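Come teach with your hands: paid participants wanted for our gripper study

July -- posted by Marjorie Cropper
3 min read

I'm looking for people who have never worked with robots and don't especially want to. If you can wipe a board, hang up a sheet of paper and put up with me asking how your wrist feels, you're who I'm after.
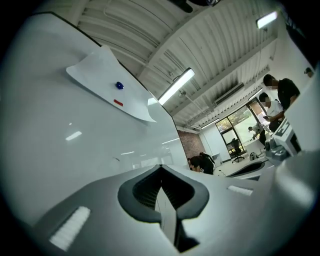

What we're trying to find out

I run the Drallero study at Evell, and the question is a pretty simple one. When a person shows a robot how to do a chore using a hand-held gripper, does it matter whether that person has been coached? Most groups train their demonstrators for a while and then throw out the clumsy attempts. We did it that way too, for our first round, and we ended up with 139 demonstrations that all looked like they came from the same very tidy person.

So for the second round we kept everything. The fumbles, the second tries, the bit where someone drops a magnet and has to go after it. When we trained on the messy set, the arm got noticeably better at recovering after a bad grasp (it got a little slower too, and I'm still arguing with myself about whether I mind). The trouble is that the messy set came from a small bunch of people, most of whom know me. I'd like to see if the result holds up with strangers. That's you!

What you'd do

You come in for 2 sessions. In each one you hold the gripper by its handle, squeeze to close the fingers, and do ordinary things with it: moving paper and magnets on a whiteboard, picking up small stuff from a table, putting it down somewhere else. The camera on the gripper records the whole time. We don't tell you how to do the task beyond what the end result should be, and I really mean it when I say please don't practice at home with kitchen tongs. Someone did. It was very sweet and I couldn't use any of it.

There are breaks whenever you want them. The gripper isn't heavy, but your forearm will notice it after a while, so roughly 20 minutes at a stretch is as long as I let anybody go. Other people will be working in the room at the same time, and it can get chatty. If you'd prefer a quiet slot, say so when you write and I'll find you an early one.

Who can join

Anyone 18 or over with normal or corrected vision and no current hand, wrist or shoulder injury. Left-handed people, please, please apply -- we have hardly any. You can't take part if you were in the first or second round, or if you work for Molusska, who made the gripper fingers for us.

Pay and paperwork

You get a flat payment for each session, handed over before you leave, plus bus fare if you ask for it. If you stop partway through you still get the full amount for that day. Faces and voices do get picked up in the recordings. We blur faces and strip the sound before anything is shared outside the group, and you can ask me to delete your recordings at any point up to when the dataset is released. I'll go over the consent form with you in person, and you can take a copy home first if you like to read things slowly.

How to sign up

Stop by room 223 in the Whitelaw building any afternoon between 1:00 and 4:30, or leave a note in the Drallero mailbox by the front desk. Tell me your name, which hand you write with, and a few times that suit you. I answer everyone, though sometimes it takes me a couple of days.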